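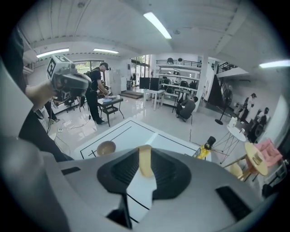 CHAPTER 6
Will It Do the Dishes? Machines and Everyday Chores
By Mohcine Shawky
Revised 7 Nov 2023

My aunt bought a dishwasher late in life, after a good deal of grumbling, and for the first month she washed every plate by hand before she put it in. When I asked her what the machine was for, then, she said it was for drying. I think of her whenever a student asks me whether robots can do housework yet, because the question sounds as if it should have a yes or a no at the end of it, and what I usually end up giving is a long story about plates.

So let us begin with plates, or at least with bowls. Suppose there is a bowl on a table and you would like it moved to the other end. You would reach over, pick it up and put it down, and you would be thinking about supper the whole time. Now try to write down what you did. How far apart were your fingers when they got there? Did you take it by the rim, or slide a thumb inside, or cup it from below? How hard did you squeeze, and how did you know to stop? Most of us have no idea. Our hands learned these things before we could talk well enough to be told them, and that is a large part of why they are so hard to hand over to a machine.

What this chapter covers

We will look at chores in the home and at the small jobs of the shop floor (packing, sorting, wiping down, putting things back where they belong) and ask of each one how much of it a machine can do today. You won't need any math beyond what you used in Chapter 2. You will need some patience, and a kitchen, if you can borrow one.

Two kinds of chore

It helps to notice that we already live with machines that do housework, and have done for a long time. A washing machine is one! It takes in dirty clothes and gives back clean ones, and it does this better than I could with a tub and a board. But look at what it leaves to us. Somebody has to find the socks, carry them, sort them, turn them the right way out, load them, take them out again, fold them and put them in a drawer. The machine does the part that can be shut inside a box, where the water and the clothes and the turning drum are all where the designer put them. Everything outside the box is still ours.

I will call the first kind of work boxed work and the second kind open work. Factories have been very clever about turning open work into boxed work. If the parts always come down the belt the same way up, and always stop at the same spot, an arm can pick them up all day long with hardly any need to look. A kitchen won't hold still like that. Cups are left on window sills, and a chair that was pushed in this morning is out in the middle of the floor by noon. The light changes, the cat comes in, and the spoon you wanted is underneath the colander.

Think about your own home for a moment, and I mean really think, going from room to room if you like. Which jobs there are boxed already? Which might be boxed if you were willing to rearrange the furniture, or to give up something you are fond of? People who own a robot vacuum often find that they have begun to tidy for it, lifting cords and tucking in the fringe of the rug, and I have always found that rather touching.

Learning by being shown

For many years the usual way to get an arm to do a job was to write out every movement for it. For open work that gets tiresome quickly, as you will have found if you tried to write down how you move a bowl. A different way, and the one we will spend most of this chapter on, is to have people do the job while the movement of their hands is recorded, and then to let a computer program look for what all those tries have in common.

In the photograph that opens this chapter you can see people holding grippers of that hand-held sort, beside a white table marked out in black tape. There is a bowl on the table, and a good deal of ordinary room beyond it. The blocky black-and-white patterns on the cube are markers. A camera can find a pattern like that easily and work out from its shape where it is and which way it is tilted, so the motion of the hand can be followed as it goes along.

The attraction of the method is easy to feel once you have tried it. A person holding a gripper still has a person's good sense about bowls. She sees that it is going to tip and she slows down, and she couldn't explain it to you afterward, but it doesn't matter, the slowing down is there in the record. The trouble is that one record teaches very little. A program shown a single try may learn that the bowl is always exactly where it was that time. Show it 30 tries with the bowl in different spots and it may begin to get the idea of a bowl that can be anywhere on the table. Show it 600, with other bowls and other tables and other hands, and it may begin to cope with your kitchen. I say "may" on purpose, and I would like you to get into the habit of saying it too.
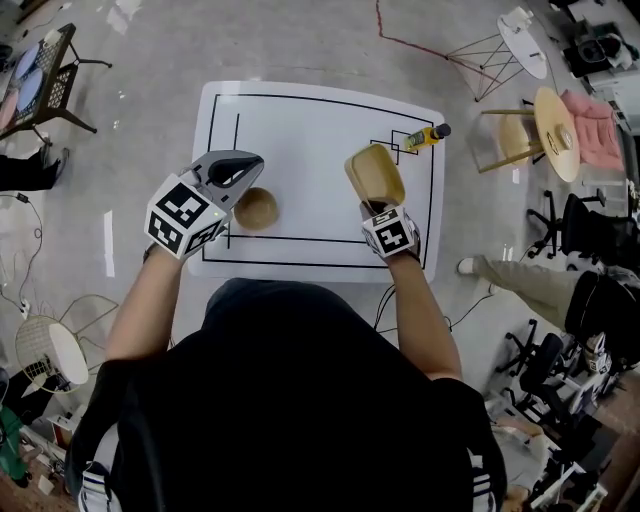 Junhao Meng read a draft of these pages and wrote back that I was being too kind to the machines. Moving a bowl across a table is a chore only in the way that lifting a brick is building a house, the letter went on, and what wears people out at home is deciding what needs doing, over and over, and noticing that the dishcloth smells. Show me the machine that notices the dishcloth, Meng wrote, and I will clear out a cupboard for it to live in.

I have read that letter to several classes and it always starts a good argument. I agree with more than half of it. When we ask whether a machine can do a chore, we tend to picture the middle of the chore, the scrubbing or the folding, and we forget the beginning and the end. Somebody has to see that the job is there. Somebody has to judge when it is done, and whether "done" on a tired evening is the same as "done" when your mother-in-law is coming in December. Still, I would put in a word for the bowl. If a machine can't pick it up safely, then it hardly matters how wise it is about dishcloths, and picking things up is where a great deal of the hard work has been.

Look again at the second photograph with this in mind. One hand has a gripper and the other is simply a hand, fingers and all, with a marker strapped to the back of it, holding a bowl at a tilt. Tilting is worth a thought. Which way should a bowl lean so that something can be put in it, or poured out of it? How would you tell a machine when the lean is enough?

A fair way to ask

Because so much depends on how the question is put, we will use the same small set of questions all through the chapter, whether the job is wiping a counter or packing a carton.

Where does the job start, and who notices that it needs doing?
How much may things move about before the machine is lost?
What happens when it goes wrong, and who cleans up?
How long does a person have to stand nearby?

That last one catches people out. A machine that folds a shirt while you stand over it, ready to help, hasn't given you your evening back. It may be a fine piece of engineering all the same, and we will meet several of those.

Before you read on

Choose one chore that you did today. Write down every step, starting from the moment you noticed it needed doing, and mark each step as boxed or open. Then trade lists with a neighbor and try to do their chore from the list alone, doing only what is written. Use a plastic bowl for this, please, and do it over a table. Keep your list somewhere safe, as we will come back to it in Section 6.2, where we start with the hand.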